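Priltthorpe Kitchen Challenge

The Priltthorpe Kitchen Challenge is a student robotics competition held entirely in simulation. Teams submit a control program for a two-armed robot, which is then turned loose on household chores in a series of computer-generated kitchens. It grew out of an undergraduate course in robot manipulation and kept the course's grading habits, including the penalty for late work. The event is known to entrants as "the Kitchen," and to at least one student newspaper as "the slowest sport on campus."

Background

The first edition asked for one thing: open a cabinet door and leave it open. Of the 30 programs entered, most spent their allotted time waving near the handle. The organizers had planned a second round involving dishes and quietly shelved it until the following year.

Kitchens are produced by a program called Wevon, which picks the floor plan, the furniture and the colors. Wevon has no taste. Wall finishes, door styles and cabinet colors are drawn separately, on the theory that a robot that has learned only tidy beige kitchens will be helpless in anyone else's. Teams practice on a public set of 1560 kitchens and are judged on 32 that they have never seen. 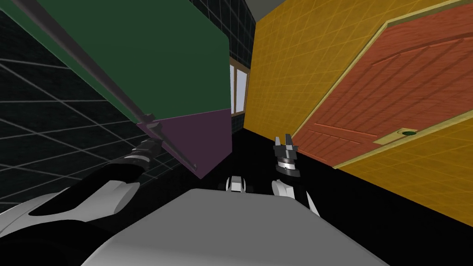 Trokamley Student Robotics Club, Manipulation Team

The Trokamley club has entered every edition except one, which it missed through a misunderstanding about time zones. Its practice runs include a kitchen with a mustard-yellow wall, an orange-red wooden door and green and purple panels, with the left gripper raised to a long gray rod beside the green one. Members refer to this kitchen as "the fruit salad" and use it to test new code before anything else.

Tasks

An entry attempts four kinds of chore: opening, closing, fetching and putting away. Opening carries the most points and causes the most grief. A gripper has to reach the handle at a workable angle, hold on, and follow the arc of the door while the base of the robot stays out of the way. Programs that pull in a straight line tend to learn about hinges the hard way.

Contact with furniture is allowed. Contact above a set force is recorded as a "lean" and costs points, and three leans end the run. The rule book takes nearly two pages to explain the difference between a lean and a touch, and appeals on the subject are heard every year in March.
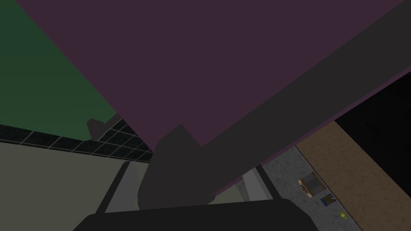
A gripper finger against the lower edge of a purple panel, with small objects on a speckled surface beyond.

Fetching and putting away are scored by where the item ends up. Dropping it is not penalized as such, a loophole exploited in the third edition by a team whose program flung groceries in the general direction of the shelf. It finished fourth. A speed limit on objects was added afterward.

Scoring

Each run is scored by Tyagi, an automatic judge written by former entrants. The highest total on record is 1327 points, set by a Trokamley entry that skipped every closing task and left all the doors hanging open. The club has described this as strategy. The following year's rules moved a share of the points from opening to closing.

Ties are broken by the shorter program. This has encouraged some very unpleasant code.

Use in teaching

The original course still uses the challenge as its final project. Students work in pairs and must hand in a written account of their worst run along with their best. The worst-run reports are kept in the department library, where they are borrowed more often than the textbook.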